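# Policy trained on hand-held gripper demos keeps fumbling clear plastic. Is it my data or my method?

**marlow_bench**

Hi all, I've been reading this board for ages and finally have something to ask, so please forgive the length. I help out in a small lab where we teach an arm to pick up and put away kitchen things. We collect our demonstrations with a hand-held gripper that has a camera on it, and then train an imitation policy on the video and the tracked hand motion. For mugs, boxes, sponges and so on it has been a real pleasure to watch. Then we moved on to clear plastic, and my mood has not been the same.

We recorded 100 demonstrations of gripping and lifting transparent containers. Training loss looks lovely. On the arm, with 17 test tries, it managed the grasp in 11. The misses nearly all look alike to me: the fingers close a little too early, as if the wall of the container were closer than it is, and they nudge the thing over. The same recipe on opaque cups gave me one miss in 17, so I don't believe the arm itself is at fault.

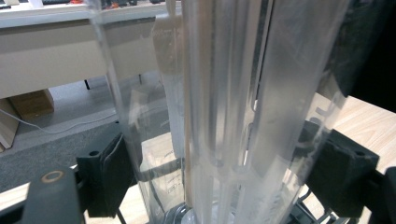

What puzzles me is that I have no trouble at all when I do the demos by hand. I can feel the contact through the handle, and of course the policy can't. I've been wondering whether I should add depth, or swap the wrist view for a fixed camera, or simply record a whole lot more of the same. My labmate wants to put stickers on everything, which feels like cheating, though I'd be glad to be talked out of that feeling. We work in an ordinary room with ordinary lights, if that matters, and most of the recording gets done after 4 p.m. when the place is quiet.

Thank you for reading all this!

---

**Panagiotis Kos**

Welcome, and please don't apologize for the length, I wish more people wrote out their numbers. I went through something very close to this on our Radonjić project last December, and I think you have two problems that look like one.

The first is that your policy has probably learned to judge distance from the bright streaks and reflections on the plastic. That's a perfectly sensible thing for it to learn if the lights are always the same, and you mention recording at the same time of day, so they more or less are. Then the arm comes in from a slightly different angle, the streaks slide somewhere else, and the fingers close early. Before you record anything new, try this: replay the failed tries and compare where the highlights sit with where they sit in your demos. It took me one evening — and a large pot of tea — and it was very clear by the end.

The second is touch, as you guessed yourself. When you squeeze the handle you are closing until you feel the wall, and the only trace of that in your data is the finger width. Are you feeding the measured width back in as an input? We weren't. We had it as an output only, and once we gave the policy a short history of it, it began to slow down and settle on the wall in a much more human way.

As for what to record, I would go for variety over bulk. Move a lamp. Open and close the blinds. Put clear things behind other clear things, turn the container, change what's on the table. We added 14 short sessions like that, each with the lights in a different place, and they helped us far more than the big batch we'd recorded before. I can't promise you the same, our containers were smaller and our arm is slower than most.

I'd hold off on depth. The cheap sensor we tried looked straight through the plastic and reported the tabletop. And tell your labmate that stickers are a fine way to test things! Sticker a few containers, run the same test, and if the misses go away you know it's the seeing and you can leave the control side alone.

---

**tincup**

just buy the Jesano fingertips, they have touch built in. worked for us

---

**orkent_user_drerkport**

Agree with most of what Panagiotis wrote, with one small caution from our Orkent setup. Check your time alignment first. Our camera lagged behind the finger width reading, and on opaque cups it never mattered since they're so forgiving. With thin clear walls it gave us exactly that early close. Tap the fingers shut in view of the camera a few times and see whether the picture and the width trace agree. If they don't, fix that and retrain on what you already have before you move any lamps.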